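Brasier Kitchen Forum > Oils, Vinegars and Storage > Flip-top pour spouts: dripping, and oil rings on bare wood

hoa_q
Posted 9:14 am
I decanted my olive oil into clear glass bottles with metal flip spouts in September. The flow is fine. The problem is what happens after the pour: a film creeps down the neck, gets into the threads and ends up on the table. The table is pale wood with a matte finish, so a ring would show. Is this a seal problem, a spout problem or a technique problem? Bottles are Lulley, spouts came separately. Closest thing I have to a close-up: 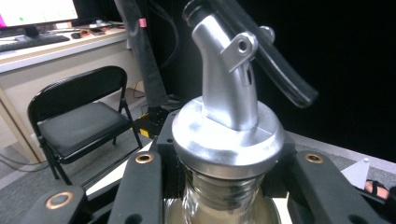 Metal spout with the black flip lever, on clear glass.

Hòa

p_gaillard
Posted 9:40 am
Two separate leaks are possible and they need separate fixes.
1. Tip drip. Oil clings to the outer lip of the tube when you stop pouring. Give the bottle a quarter turn as you bring it upright.
2. Collar seep. Oil gets between collar and glass. Wipe the neck completely clean, stand the bottle upright overnight without pouring, and check the threads in the morning. Oil on the threads after that did not come from the tip.
Pascal

josiane_a
Posted 10:02 am
Disagree on test 2. A bottle standing upright and untouched puts no oil against the seal, so a bad collar will pass. Close the lever, lay the bottle on its side on a paper towel for 6 minutes, then look at where the stain is. Do it over a tray.

p_gaillard
Posted 10:11 am
A flip lever is not meant to hold liquid with the bottle lying down. You will get a stain from the tube and learn nothing about the collar.

josiane_a
Posted 10:19 am
Tape a small plastic bag over the spout first. Oil in the bag is the tube, oil on the towel is the collar. I have run this on both of my Lemaire bottles and it separated the two without any trouble.

p_gaillard
Posted 10:31 am
With the bag, fine. I withdraw the objection to the test. I still think it is tip drip. Most of these threads end up there.

timothee_t
Posted 11:05 am
Check the fill level too. Mine seeped whenever I filled into the neck and stopped when I left the shoulder empty. Also wash the spout. Old oil goes tacky around the hinge and the lever stops closing fully. Hot water, dish soap, narrow brush, dry it completely before it goes back on.

hoa_q
Posted 4:48 pm
Ran Josiane's version. Bag had a smear, towel had a larger spot directly under the collar – so both, but mainly the collar. I took the spout off and the seal had a flat spot on one side. New seals are ordered. I also followed Timothée on the fill level.

I moved everything off the working part of the table and went over it in bright light from above.

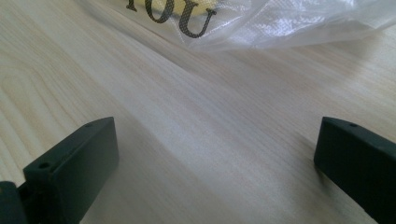 No rings that I can find, so I caught it early enough. The question now is whether to oil the top or leave the factory finish alone. I don't know what the finish is, only that it is smooth and not glossy.

s_delorme
Posted 5:20 pm
Leave it alone until you know. Put one drop of water somewhere that doesn't matter, like the underside if it has the same finish. If it beads, the surface is sealed and finishing oil will sit on top and stay sticky. If it darkens the wood, the surface is open and you can consider a hardwax oil. Never cooking oil.
Solène

timothee_t
Posted 5:33 pm
Or a saucer under each bottle and no finishing at all. A 200 ml bottle fits on any small one.

s_delorme
Posted 5:41 pm
Saucers collect oil, and then the base of the bottle carries it to wherever you set it down next. I use a cork mat and throw it out when it gets dark.

josiane_a
Posted 5:52 pm
Saucer is washable, cork is not. I would take the saucer.

hoa_q
Posted 8:07 pm
Water beaded on the underside. Not oiling it. Saucers for now, and I will post again when the seals have been in for a while.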